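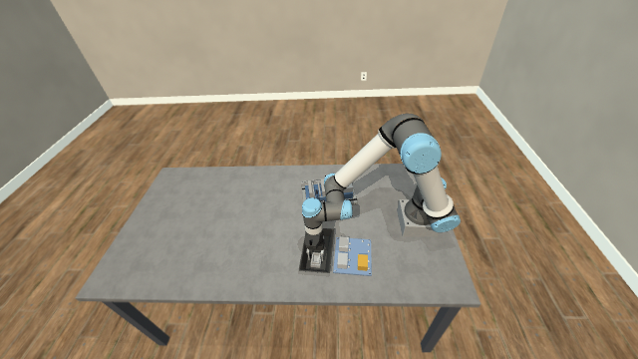 Chapitre 4
Concevoir et accueillir un séminaire résidentiel

Objectifs du chapitre
Distinguer la location sèche, la location accompagnée et le séjour clé en main.
Traduire la demande d'un client en programme, puis en plan d'occupation des lieux.
Calculer un seuil de rentabilité simple pour une maison de séminaires.
Rédiger une fiche d'accueil utilisable par toute l'équipe.

4.1 Pourquoi partir pour travailler ?

Voici sans doute le chapitre le plus vivant de ce manuel ! Jusqu'ici, nous avons parlé d'animation, de posture et de cadre contractuel. Il est temps d'ouvrir la porte d'une maison, de compter les lits et de se demander à quelle heure on sert la soupe. Le séminaire résidentiel est un objet passionnant, parce que tout y compte : la qualité de l'animateur, bien sûr, mais aussi la distance entre les chambres et la salle de travail, le bruit de la chaudière, la présence d'un chemin où marcher à deux après le déjeuner.

Une équipe qui passe deux nuits au même endroit ne parle pas comme une équipe réunie dans ses bureaux entre 9 h et 17 h. Les conversations du petit déjeuner prolongent celles de la veille, les désaccords ont le temps de se dire et de se reprendre. Les animateurs expérimentés le savent et construisent leurs journées en conséquence, avec des plages vides qu'ils défendent bec et ongles face aux commanditaires pressés. Une plage vide se vend mal sur un devis - elle fait pourtant partie du travail.
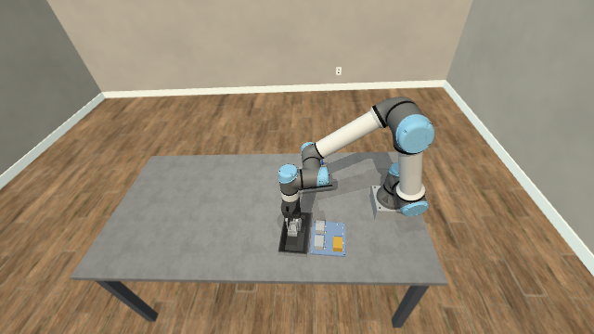 Encore faut-il que la maison s'y prête. On retiendra trois formules. Dans la location sèche, le client loue les murs et vient avec son propre animateur. Dans la location accompagnée, l'établissement fournit en plus la restauration et un référent sur place. Dans le séjour clé en main, il propose aussi l'animation, soit par ses salariés, soit par des intervenants extérieurs. Beaucoup de maisons pratiquent les trois selon la saison, et c'est très bien ainsi, à condition que le contrat précise chaque fois qui répond de quoi.

4.2 Le cas fil rouge : la maison Drulholm

Tout au long du chapitre, nous suivrons la maison Drulholm, ancienne ferme transformée en lieu de retraite pour groupes et particuliers. Elle dispose de 9 chambres et d'une grande salle donnant sur le verger. En janvier, elle reçoit deux demandes pour la même semaine de printemps. Le cabinet Samonte, spécialisé dans l'accompagnement de cadres, souhaite une location sèche de deux nuits. L'entreprise Kukel veut un séjour clé en main pour son équipe commerciale, avec un travail sur la coopération.

Les deux demandes sont séduisantes et ne se ressemblent pas du tout ! Samonte connaît les lieux, demande peu et paie vite. Kukel apporte un chiffre d'affaires plus élevé, mais il faut trouver un animateur, bâtir un programme et prévoir des repas pour des régimes variés. Drulholm facture 91 euros la nuit par personne en pension complète, et 77 euros sans les dîners. Le forfait d'animation s'élève à 3 000 euros pour le séjour, préparation comprise.

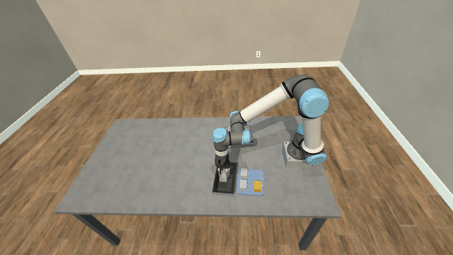 Avant de choisir, la responsable de la maison doit poser les bonnes questions, et les poser tôt. Combien de personnes dormiront sur place ? Quelqu'un a-t-il besoin d'une chambre de plain-pied ? Le groupe travaillera-t-il en plénière ou en petits ateliers ? Qui décide, chez le client, si le programme doit changer en cours de route ? Cette dernière question est souvent oubliée, et l'on s'en mord les doigts dès la première soirée.

Vous verrez en 4.3 comment ces réponses alimentent la fiche d'accueil, puis en 4.4 comment établir un budget prévisionnel. La section 4.5 abordera le réseau Jindton, auquel Drulholm envisage d'adhérer pour trouver des intervenants.

Pour commencer
Relisez les deux demandes et notez, pour chacune, ce que vous ignorez encore. Rédigez ensuite un courriel de dix lignes à Kukel afin d'obtenir les informations manquantes. Gardez ce courriel : il servira de base à l'exercice de la section 4.3.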